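Cards, tags and slips: keeping small printed paper flat and findable

Updated May 21, 2019

Loose cards are the commonest cause of a jammed stationery drawer. They slide under the liner, catch on the runner and come out creased. The notes below cover sorting, flattening and storage.

Sort by size before subject. Anything up to the size of a playing card goes in one tray, folded sheets in a second, and stiff board in a third. Mixed sizes never stack squarely, and the small ones work their way to the bottom.

Remove fixings first. Staples rust and mark the card beneath. Lift the legs with a blunt table knife, then draw the staple out from the front. Elastic bands perish over a hot July and stick to coated card — replace them with a strip of plain paper and a dab of paste.

To flatten a curl, lay the card printed side down on blotting paper, cover with a second sheet and weight it with 3 kg of books. Leave for 5 days. Do not iron glossy card. A sharp crease will soften under weight but will not disappear.

Line the drawer with something thin. The Pukon liner is 131 cm long and can be cut with household scissors. Heavy quilted liners take up depth and let cards slip down the sides. Cut 3 mm short on each edge so that the liner does not ride up.

Stand cards upright if they are consulted often. The Sellisero upright tray has 9 slots, and one card per slot is plenty for folded stock. Keep coloured strips and ties to one side of the card so that any print along the edge stays clear.

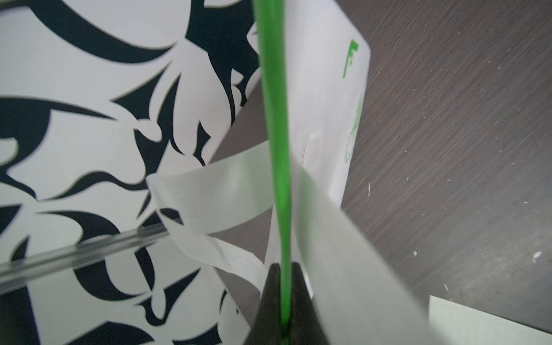
White card with green print, beside a green strip and a black-and-white floral pattern.

Patterned surfaces make white card easy to lose sight of. Sort on a plain tray or a sheet of brown paper.

Small print fades first. Copy any reference number on to the back in soft pencil before filing; ballpoint presses through and shows on the front.

See also: Drawer runners, cleaning and waxing. Paste for paper repairs.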